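Last updated: October

Dear Loïc Leclerc,

Thank you again for your patience with us, and for the kind note about the Zamorer arm. The kitchen table task is now our main test of the Picard method, with toy food and real-sized dishes.

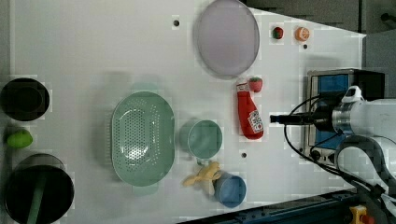
We have recorded 635 demonstrations so far, which is more than I dared promise you in the spring, and the policy trained on them now handles 11 of our 20 instructions.

Small things near a plate rim are still the hard part -- the fingers tend to come in too low.

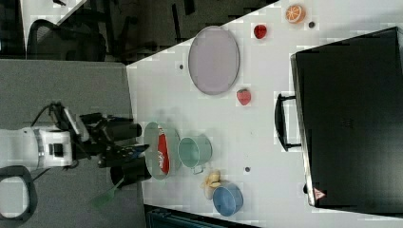
Grevadley has kindly lent us 2 more months of computing time, and we'd love to spend it on that.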